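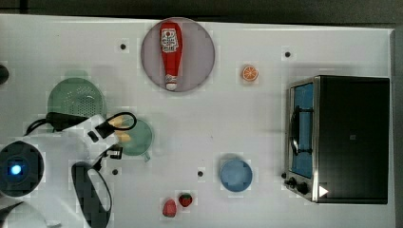
The kitchen table at the Konness open day, with the gripper over the smaller green strainer.

I'd been meaning to get to one of these for ages, and on Monday I finally took the afternoon off and went. Konness have the ground floor of the old Flokanden building, and you go in round the back past the bike racks (the front door has a sign saying use the other door, which I missed twice).

There were 30 of us in my group and we were shown round by Hyun-seo Joo, who talks very fast and clearly loves the job. The first stop was the kitchen table and I could have stayed there all day! Toy food, a toaster oven, a bottle of ketchup lying on a plate, and the arm coming in from the side over the strainers. I'm fond of that ketchup bottle now.

Hyun-seo said they've recorded 3,000 runs on that table since March, and the strainers are what everybody argues over – they're light, they're full of holes and the handle on the little one is short. A boy at the front asked if it could make toast. Not yet, was the answer, and he looked disgusted.

After that we went upstairs to see Jenus, their parcel sorter, which was louder and less fun for me, though the man next to me filmed the whole thing. Tea and a very good poppy seed cake from Dambrauskienė, the bakery opposite, then the 79 bus home in the rain. They're doing another one in the autumn and I've already put my name down.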